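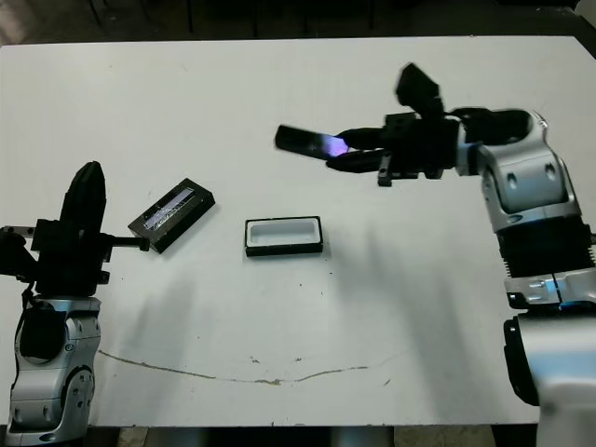
A reader wrote in last week to ask whether any small box with a see-through lid is worth paying for when a takeout tub does the same job for free. Fair question, and I used tubs for years! But I've had the Potham tray on my desk since I ordered a pair, and I'm completely sold on it.

The white inside is what won me over. Tiny dark screws, snapped needles, watch pins – they all show up right away, and the black rim gives the whole thing a nice crisp outline. It's shallow too, so I can pick things out with my fingertips (my old Irnard box was so deep I had to tip it over every single time).

The clear panel in the lid does pick up scratches. Mine had a few by June, and under a bright lamp you'll notice them. I can still see what's inside, so I've stopped fussing over it.

I'd love a second size, something long enough for tweezers. Surdu makes one, but the lid is solid and I'd miss the window. I've already ordered two more Pothams for the sewing room.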